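Speaker notes — Tyyne Vainio
Learning to fold from hand-held grippers: what the numbers do and do not say
March 11, 2021

Slide 1. Title

Say hello, thank the organisers, keep it short. I was asked for a talk on results and will spend most of it on the method. Say so at the start so people can leave politely.

Slide 2. The claim

Grusance is the name we gave the whole pipeline. A person holds a gripper in each hand, does a household task, and the cameras on the grippers record it. A policy is trained on the recordings and then run on a two-armed robot. The claim in the original proposal was that this gives you "robot data without the robot". I signed that proposal. I would not use that sentence today.

Read out the totals once and move on: 1139 recordings collected, 1045 kept after filtering. People like those figures. They look like a high yield. All the filter does is check that the camera tracking held up and that the two sides line up in time. It has no opinion on whether the cloth got folded.

Slide 3. What the policy gets to see
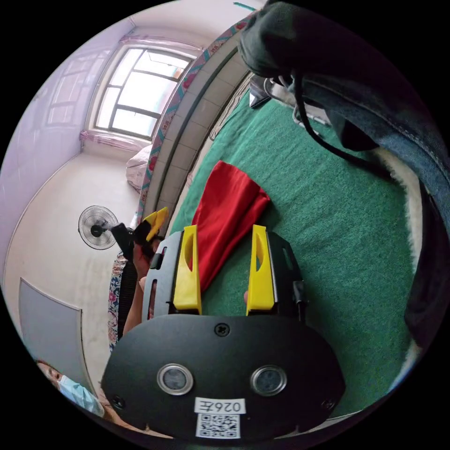

Tracking is the first place I would push if I were in the audience. We work out where each gripper is from its own wide view, and that depends on there being enough fixed detail around the work. Bedrooms are kind to us here. With window panes, a tiled surface and a patterned border in view at the same moment, the tracker has plenty of corners to hold on to. Put the same job against a plain wall and I would expect trouble. We have hardly tested it, so please don't take our keep rate as a property of the method. It may be a property of the rooms.

(Pause. If Ornach people are present they will raise depth sensors. Answer: yes, perhaps, but then it is a different device and a different budget.)

Slide 4. The cloth problem

A rigid object tells you where it is. Cloth does not. When a corner goes under a fold, the camera loses it and the person doesn't, as the person can feel it or simply remembers. So the demonstration contains decisions that the recording cannot explain. We train on it anyway and hope the network averages this out. Sometimes it averages two good grasps into one bad one in the middle.

Ask the room: who has measured this in their own data? I expect few hands.

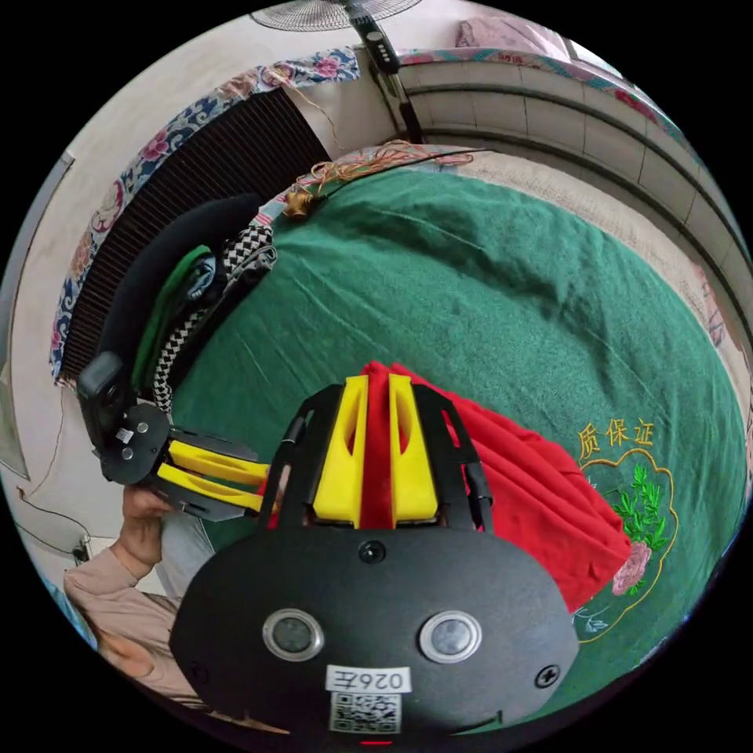
The other trouble is how people behave when they hold the tool. They slow down and pinch deliberately. They also correct themselves, and we have argued for months over whether a correction is useful data or noise. Our labelling guide says keep it. Salinas, our second training set, was built with the corrections trimmed out, and the policy trained on it looked smoother and got stuck more often. I find that interesting. I don't find it proven, given that we ran each version only 50 times and the starting folds were laid by hand by people who knew which version was next.

Say that last part slowly. It is the weakest point of the study and I would rather raise it myself.

Slide 5. Two hands

Most of our failures are timing failures. One side lets go before the other has hold. The person solves this by looking up and watching both hands at once. The robot has two narrow opinions from two wrists — a poor swap. 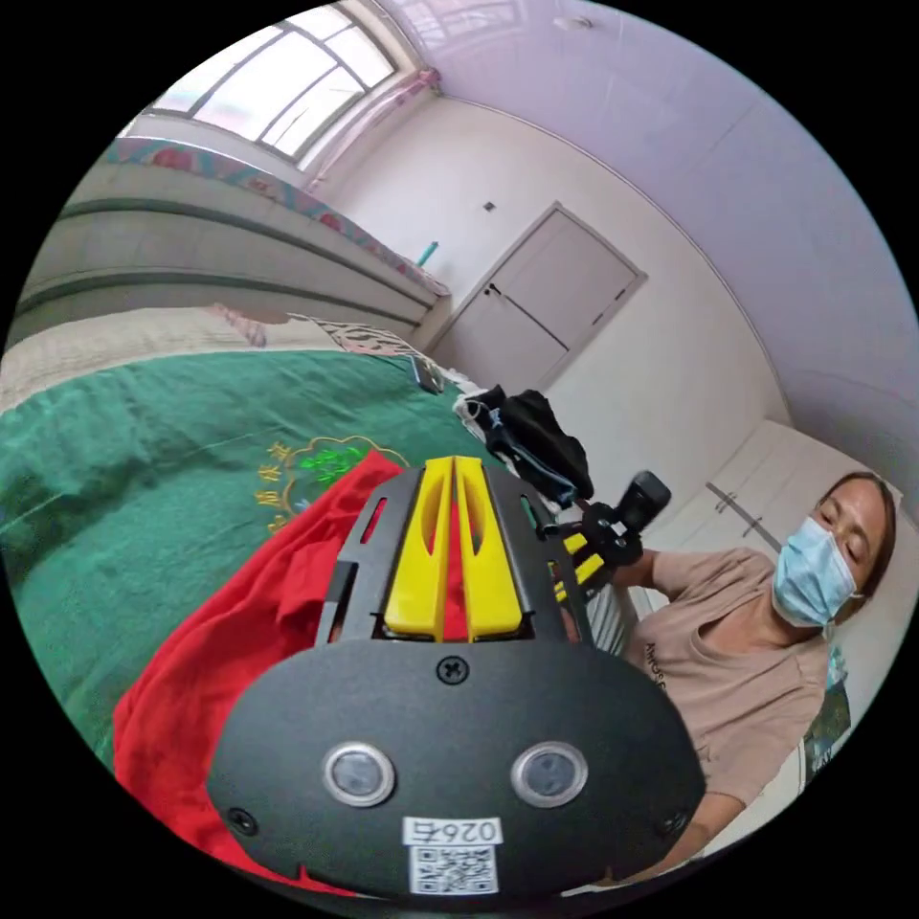 Slide 5, right: red cloth on an embroidered green bedspread, one gripper close to the lens and the second held by the demonstrator.

Note for me: don't linger on the slide, people start reading the labels. Point at the second gripper and get to the argument. Each side sees the other only when the angle happens to allow it. We never asked demonstrators to keep the other hand in view. Should we have? It would help the network and spoil the natural movement that was meant to be the selling point. I have changed my mind on this more than once.

Slide 6. What I believe

Cautiously: hand-held collection is quick, it gets into real homes, and for picking up and placing solid things I think it works. For cloth I believe we have a policy that folds one kind of cloth when it starts in a friendly shape. The success figure in the abstract is correct and I would still not plan a product on it.

The Pornon tests start in October, with 6 new rooms and someone outside the group laying out the cloth. If the figure drops we will publish the drop. Get this said in public so that I am held to it.

Slide 7. Questions

Likely ones:

Why no overhead camera? Cost of setting up in each home, and we were stubborn.

Would more data fix it? Possibly. I have heard that answer for every problem in this field, including ones where it was wrong.

Can we have the recordings? The filtered set yes, once the consent forms have been checked. Don't promise a month.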